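4.2 Wallet and Card Handling

The second task family in the Gedisham suite concerns small leather goods. It was included after the suite's first release, which consisted of laundry and table-clearing tasks, was judged to say too little about fine work near thin, flexible edges. An operator gives the system a closed wallet and asks that it be opened and that cards be moved into or out of its pockets. Most adults do this many times a day without looking.
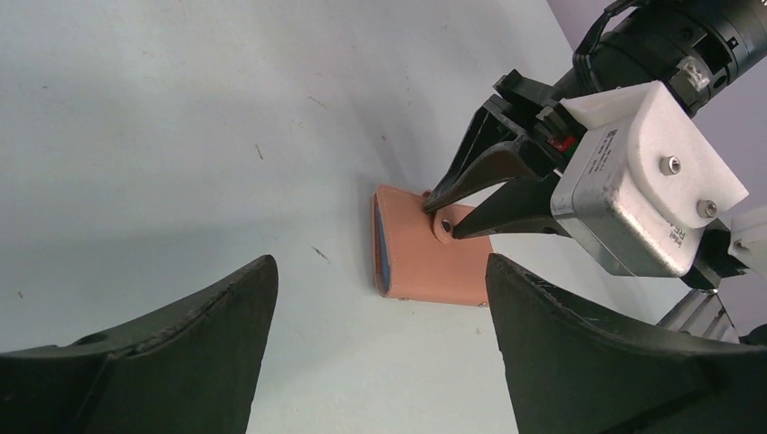
Opening is scored separately from card handling. A snap closure must be released without dragging the wallet across the table, and the cover must then stay open long enough for the second arm to begin. In the Itwood baseline, the two arms share a single plan and neither may move while the other is in contact. The Stoyanova controller drops this rule and allows both arms to press on the leather together. We ran 484 trials under the two controllers, with the same wallets and the same starting positions.

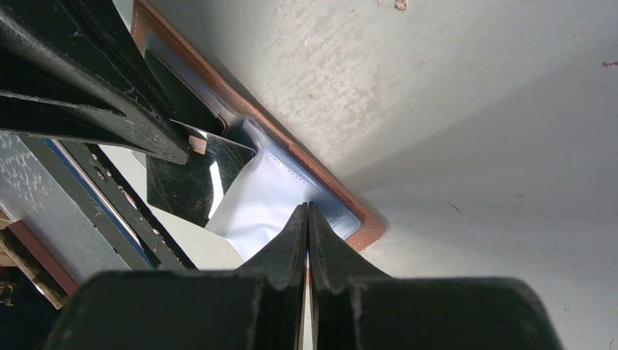 Figure 6. Card handling at an open wallet, with one gripper at the card and the fingers of the other at the lining.

Failures were concentrated at the mouth of the pocket. The lining gives way under light pressure, and a card that meets it at a poor angle pushes the fabric ahead of itself. Increasing the grip force did not help, as the card then bent between the fingers. Clear sleeves were harder still for the depth sensor, which often reported the surface behind them.

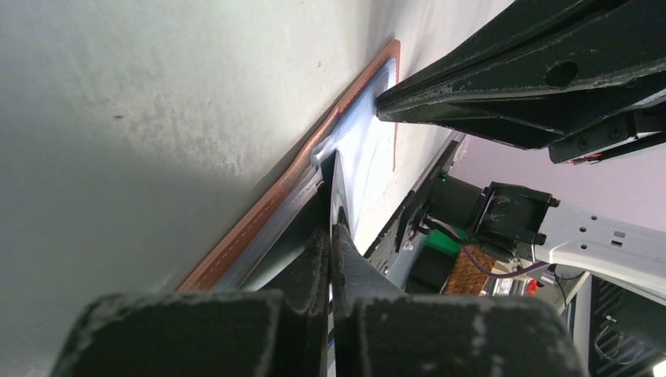
One reviewer of an earlier draft objected that a person would simply pick the wallet up and squeeze it, and that keeping it near the table makes the task harder than the household chore it stands for. We accept the point in part. In-hand handling was tried at the Bakedero site in April, but the results were too few to report and are left for later work.

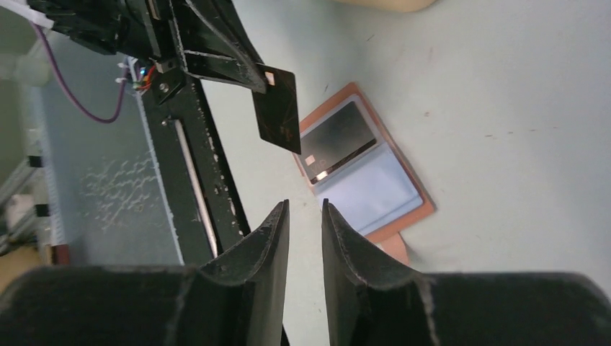
Whether such a system is ready for use in a home depends on how much help it may call for. We allowed 2 requests per trial and counted any further request as a failure. Under this rule the Stoyanova controller completed 56 percent of trials. The layout of the wallet also mattered. With one card in the upper slot and the remaining pockets empty, as in the view given here, the planner must choose a pocket for the black card held above the table, and a wrong choice was scored as an error even when the card went in cleanly. We consider the present success rate too low for unattended use, though it may be acceptable in a packing shop where a worker is close at hand.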